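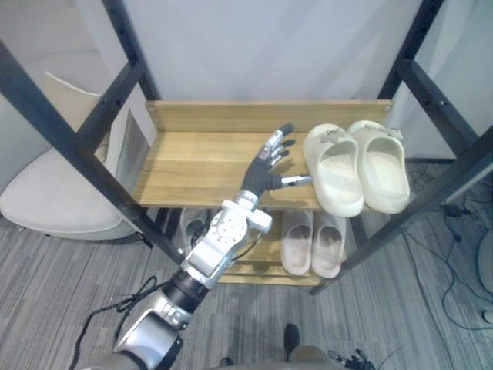
The first episode of Callex ends with a woman standing in her own hallway, listening. Her brother is upstairs, or should be, and the tap is running. She doesn't call out. For most of the next six hours the series stays in and near that house, and it is very good at the small things people leave by the door. There is a metal-framed rack with wooden shelves in the hall with a pair of off-white slides on the upper shelf, the kind with a wide single strap and a thick sole, and by the third episode you find yourself checking for them every time someone comes home.

The setup is simple. Flekham is a reservoir town with a population of 1156, a number we see on the road sign in the opening minutes and again, painted over, in the last. A water company called Pollix wants to raise the dam by two meters, and the lower streets will have to be cleared. Some households have taken the money. Others have stopped answering letters. Then the people who left start phoning the people who stayed, always at 3:40 in the morning, and none of them will say where they are calling from.

Series creator Tsegereda Yilma wrote all six scripts herself. She grew up in a town that was moved for a road, and she has said in interviews that she wanted to write about the paperwork first and the phone calls second. It shows. The best scene in the second episode is a public meeting in a school gym, where a Pollix manager reads out a list of house numbers and has to keep stopping to ask for quiet. It runs for nearly eleven minutes. No music plays, and the camera stays at the back of the room with the people who came in late.

The calls themselves are handled with less care. Early on we hear only one side of them, and a good cast does the rest. From episode four we hear both, and the voices on the other end have been treated with an echo that belongs in a cheaper show. The explanation, when it arrives, takes up most of a long conversation in a parked car. I followed it, but I was more interested in whether the Gebretsadik family would sell.

They are the center of the series. Three generations live in the last house on the lower street, and each of them has a different idea of what the offer is worth. The grandmother keeps the letters in a bread tin. Her son has borrowed against the house without telling her. The granddaughter, who is sixteen and wants to leave, is the only one who picks up the phone and talks back. Her scenes are funny, and the show needs them.

Visually, the series keeps to grays and browns, with daylight that always seems to be an hour from giving out. The reservoir is seen less often than you might expect. When it does appear, in a long shot at the start of episode five, the water has come up over the bus shelter and a timetable is still fixed to the glass.

The final hour leaves two of its callers unexplained, and a second season has been ordered. I would have been content with one. The last call comes from inside the school, after the building has been emptied, and the granddaughter lets it ring.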